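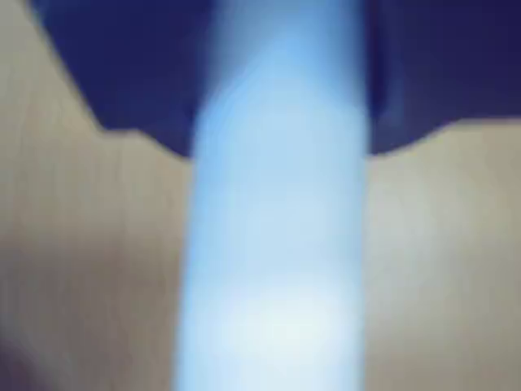 Skorkport Day Trips, data card

Welcome, and thanks for stopping by! Fondlow has been driving cruise visitors out of Skorkport for years, and this little dataset is our attempt to put all those road trips in one place, so that other drivers and trip planners can get some use out of them.

What you get

trips.csv has 90 shore excursions, one per row, with the pickup point, the stops in order, the drive time in minutes and the number of seats in the car.
stops.csv has the 13 places our drivers visit most, from the fish market to the old chapel at Pai – do go in the morning if you can, the light is lovely.

Good to know

Drive times are for weekdays in January, when the coast road is quiet. Summer is another story, so please leave yourself plenty of room before the ship sails. Two trips go by way of Hosel and have no return time yet.
An empty seats field means any car will do; the biggest one takes 6.

Fixes and questions

Virgilio Macapagal looks after the files and reads every note, usually on Tuesday with his coffee. Send him the row number and what you'd change.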